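About the Zetia Fault Laboratory

Zetia examines failures in robot handling equipment. Manufacturers, system builders and insurers send us a fault report, and we try to make the fault happen again on a bench where it can be measured. We don't sell robots and we don't hold an agency for any make. Our offices and test benches are at Windham.

How we started

The laboratory grew out of a single investigation at the Gerkgate packing site. A picking arm there released a part outside its permitted zone, and the part landed on the wrong side of the guard. The person standing there was not hurt. The site log showed 259 earlier releases of the same type, all entered as "item lost" and cleared by the operator from the panel. None had been passed to maintenance.

The first report blamed a worn finger pad. The pads were changed and the fault came back on the Wednesday of the following week. The true cause was a timing error: the controller accepted the "grip closed" signal before the fingers had reached holding force, and the arm began its move early. On stiff, square cartons this made no difference. On soft or curved items the grip was still settling when the arm reached full speed.

We wrote up the method used to find that error and have kept to it, with changes, on every case since.

What we look at

Most of our work falls under dropped or thrown items, grip loss during fast moves, unexpected contact with fixed objects, and cables that foul a joint. We also take cases where the safety stop worked as designed but took longer than the figure in the risk assessment. We do not investigate battery fires or vehicle collisions. Requests of that kind are passed on.

How a case runs

The customer supplies the program, the fault log and the gripper settings. We load these on a matching arm where we can, and state the differences in the report where we can't. The arm then repeats the task with a set of test items covering hard, soft, round and flat shapes. Toy kitchen goods are used for a large part of this – they are cheap, they come in awkward shapes and they can be replaced by the next day.

A standard run is 900 cycles. If the fault hasn't appeared by then, we alter one setting at a time and run again. Every release is logged with finger position, motor current and arm speed. A fault that can't be reproduced is reported as not reproduced, with the conditions tried.

The Barua case

Our longest case to date was opened in July for the Barua kitchen-picking project. The arm was losing its hold on items during the lift, with no alarm raised. We ran 887 cycles at the customer's settings and recorded 178 losses of grip. Nearly all involved curved or soft items.

Two faults were present. The force limit had been set low to protect fruit and was never raised for other goods. Separately, the loss-of-grip check was switched off during the lift to avoid false alarms, so the arm carried on to the drop point with open fingers. The first fault caused the losses and the second hid them. Our report rated the second as the more serious. The check has been restored, with a short delay before it raises an alarm, and the program now holds a force limit for each class of item.

Reports and errors

Reports are issued to the customer in full, including raw logs. Where we have made a mistake, a corrected report goes to everyone who had the original. We have done this twice – once for a wrong speed unit, once for a sensor fitted the wrong way round.

Bench work

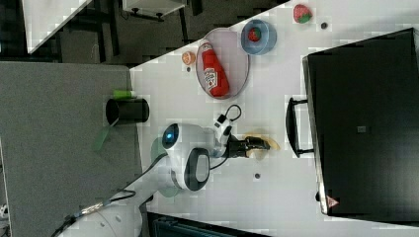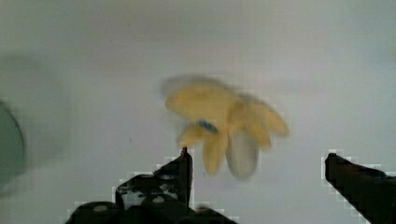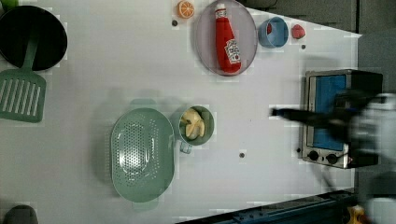
Grip testing at Zetia. First picture: a banana held in the two-finger gripper.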